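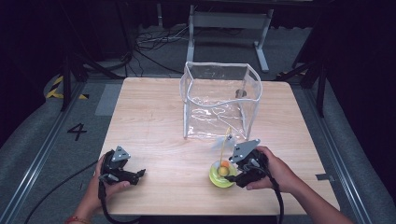

## Re: Handheld gripper practice, station 4

Dear members,

Thank you to everyone who replied to the May notice. Eldana Jemal wrote:

> Our students in the Hidel section would like to practice with the small toys and the clear box before the club round. Is each person expected to work both grippers, or may two students share a pair?

Each student will work both grippers alone. The Driris Cup rules do not allow sharing, and practice should follow the same rule. Every student is allotted 12 attempts per session, to be entered in the club log under the student's own name.

Please keep the gripper cables clear of the table edge and return the toys to the Bekov cabinet when you finish.

Section leaders should send their lists of entrants to this address by 9 August 2025. Late lists will be held for the next round.

Sincerely,
Student Programs Office
Alemayehu Robotics Club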